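3. Incident du perçage de l'éprouvette et analyse de la panne

3.1 Contexte

Le projet Plillis consiste à faire ranger des tubes à essai dans un portoir transparent par un bras robotisé. Le travail a été réparti entre Lucyna Jabłońska (programmation des trajectoires) et Audrey-Anne Cormier (préhension et circuit d'air). Les essais se sont déroulés dans la salle Girard, avec des tubes vides uniquement, comme l'exigeait la fiche de sécurité remise en début de semestre.

La série prévue comportait 60 cycles. Un cycle comprend la prise du tube, le transport au-dessus du portoir, la descente dans le trou visé et l'ouverture de la pince.

3.2 Déroulement

Les 37 premiers cycles n'ont donné lieu à aucune alarme. Au cycle 38, le tube est descendu à côté du trou et a touché le plateau du portoir. Le bras n'a pas détecté le contact tout de suite et a continué à pousser. Le fond du tube s'est percé, puis le tube s'est fendu dans la pince. Lucyna a appuyé sur l'arrêt d'urgence. Personne n'a été blessé, mais Audrey-Anne ne portait pas ses lunettes à ce moment – ce point est repris en 3.5.

Les morceaux ont été ramassés avec une pelle et une balayette, le tissu noir a été secoué puis remis sur la table, et la pince a été contrôlée avant toute remise sous tension.

3.3 Recherche de la cause

Nous avons d'abord soupçonné la pression d'air. Le manomètre indiquait la valeur habituelle et le tuyau ne présentait pas de fuite. Nous avons ensuite rejoué la trajectoire à vitesse réduite, portoir vide, en arrêtant le bras entre la prise et la dépose.

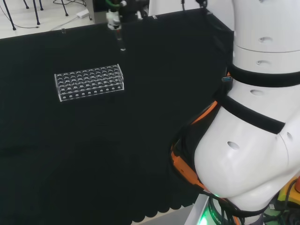
Figure 7 – Tube tenu par la pince, portoir vide posé sur le tissu noir.

L'écart venait du portoir. Il n'était pas fixé et glissait un peu avec le tissu à chaque dépose. Le programme utilisait toujours la position enregistrée au début de la série. Après 33 cycles, l'erreur atteignait déjà presque la tolérance des trous, ce que nous avons retrouvé dans le journal en comparant les efforts de descente.

La seconde cause est le seuil d'effort. Il avait été relevé en juillet pour éviter des arrêts intempestifs et n'avait jamais été remis à sa valeur d'origine. Avec l'ancien seuil, le bras se serait arrêté au contact.

3.4 Corrections

Le portoir est maintenant calé par deux butées de marque Prallum, vissées à la table à travers le tissu. Le seuil a été rétabli et sa valeur figure en tête du programme. Nous avons aussi ajouté une vérification de position tous les 7 cycles avec l'outil Cirero. Elle rallonge la série, mais nous l'avons gardée.

La série complète a été relancée après ces changements. Les 60 tubes ont été déposés sans casse. Deux arrêts sur effort ont eu lieu, tous deux causés par un tube pris de travers.

3.5 Sécurité

Les lunettes sont obligatoires dès que le bras est sous tension, y compris pour la personne qui reste au clavier. Toute modification du seuil d'effort doit être notée dans le cahier avec la date et les initiales. Le problème des tubes pris de travers n'est pas résolu et sera traité dans la partie 4.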